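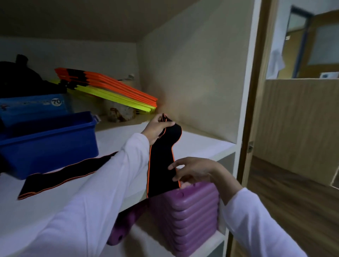 Equipment Closet and Robot Sharing: Monthly Safety Checklist

Search this site Go

Last updated: January

Site: Garkley Fitness Studio, Murín branch
Checked by: Fadime Akyol
Second reader: Nithin Varghese

1. Straps hang free, nothing knotted or trapped
Pass, with comments. The black straps with the orange edging now get straightened by hand before they go back. The Tastik cart can fetch a bin, sort a bin and send me a message about a bin, but a strap defeats it. Under the new job descriptions this is called "soft goods recovery." We used to call it tidying up.

2. Strap ends checked for wear
Fail. One strap on the upper shelf has a frayed end. The Bunirex inventory software lists it as present, and the software is right. It has no field for frayed. Norbert Říha used to catch these while putting things away, and his putting-away hours went to the cart. Tag it and pull it from class use.

3. Heavy or tall stacks on the lower shelf
Pass. Purple step pieces are low down and stacked. Keep them there. The cart's software suggested the top shelf in order to "balance utilization." Declined, 8 times so far.

4. Leaning items secured
Needs work. The orange and yellow slats are leaning across the upper shelf again. Lay them flat. Anyone reaching in for a strap has their face at slat height.

5. Items that don't belong
There is a rock on the upper shelf. It has no asset number. Bořivoj Zeman wants it registered and I want it gone. Open.

6. Closet door and walkway
Door must be shut before the cart leaves its dock. It treats an open door as a wall and waits, and then people step around it with their arms full. Two near trips reported, both at the 6 p.m. changeover.

7. Emergency stop known to all staff
Partly. Day staff yes. Evening staff were sent a video, 47 minutes long. Jozefína Šťastný will show them the button in person.

8. Workload since the cart arrived
Added at staff request. Less carrying, and backs are better, which I'm glad to write down. More bending into shelves for whatever the cart leaves behind, and nearly 1,000 alerts a month to clear. Ask Garkley who is supposed to read them. At present it's me.

Next check: same form, please use a pen that works.

Questions: Fadime Akyol, extension 677 | © Garkley | Back to top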